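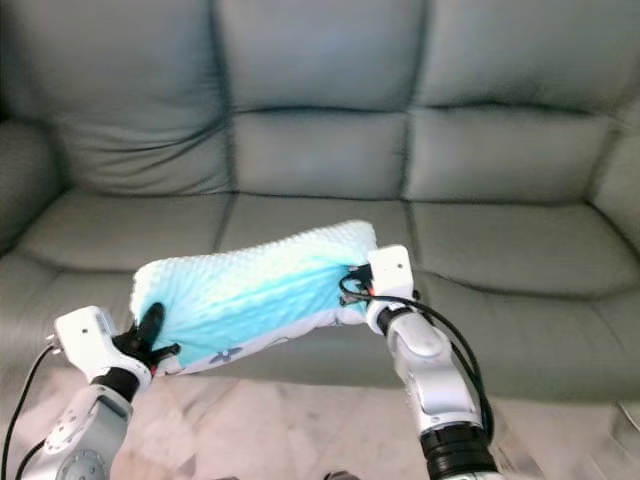 Progress report: handling rules for two-armed household robots
Drindthorpe site, second reporting period
Submitted 1st November by Bheki Shabalala, project lead

1. What the grant pays for

The grant covers the writing and testing of a set of working rules for teams that run two-armed robots around ordinary furniture and bedding. The rules are meant for small teams without a safety department. This report covers the work since the August review and should be read with the budget sheet sent separately.

2. Status of the rulebook

Draft 3 is finished and has been in daily use at Drindthorpe since the end of August. It has 40 rules, down from the longer list in Draft 2. Most of the cuts were duplicates. Four rules were dropped after operators told us they could not be followed with both hands on the controls, and we agreed with them.

The section on soft goods changed the most. Draft 2 treated pillows, cushions and folded blankets as one class. Draft 3 splits them by how they behave when held at both ends. Foam pillows with a loose cover get their own page, as the fabric can slip over the foam and leave the gripper holding only cloth. The rule now reads:

"Grip the foam through the cover or beside it. Do not lift by the cover alone. If the cover bunches under a finger, set the item down and take a new grip."

Tilting is allowed. Draft 2 asked for both ends to be kept level, and that made it hard to place anything against a backrest. Operators may now raise one end as long as both grippers keep their hold and neither arm touches the furniture behind.

3. Trials

We logged 964 two-arm lifts in this period. Of these, 358 were with pillows and cushions, and the rest were with towels, blankets and boxed items. Every lift was checked against the rulebook by a second person, who marked each rule as kept, broken or not relevant.

The rules broken most often were the ones on cables. Draft 3 says that a cable leaving the wrist must have enough slack for the full reach of the arm and must not be able to catch on an armrest or table corner. Operators checked this at the start of a session and then forgot it when the robot was moved to a new spot. We have added a cable check to the list that is read out after every move of the base.

The second problem was stopping distance near leather furniture. The clearance we had set was taken from work on hard shelving. It was too strict for placing things on a seat and too loose for passing over an armrest. We now give two values and ask the operator to say out loud which one is in use.

4. Partner sites

Mahlangu received Draft 3 in full and has returned comments on every section. Their main request was for plainer wording in the part on handing over between operators. That part has been rewritten and they have accepted it.

Anico has tested only the emergency stop section so far. They asked for the stop to be tried at the start of each shift, where we had asked for once a day. We have taken their version.

The reporting tool, Udo, is working at both sites. It still does not let a checker correct an entry after it is saved, so corrections are kept on paper and entered by hand at the end of the week. A fix is promised but has no date.

5. Changes to the plan

The original plan called for 200 lifts with fitted sheets in this period. None were done. The sheet rules were not ready, and we did not want to collect results against a draft we expected to throw away. The work moves to the next period at no extra cost.

6. Next period

Finish the fitted sheet rules and run the delayed lifts.
Send Draft 4 to both partner sites.
Agree on one form for near misses. Drindthorpe and Mahlangu currently use different ones.
Train two more checkers at Drindthorpe.

7. Decision needed

We ask for approval to move the unspent travel money to checker hours. The amount is in line 6 of the budget sheet. A reply before Draft 4 goes out would let us book the hours in time.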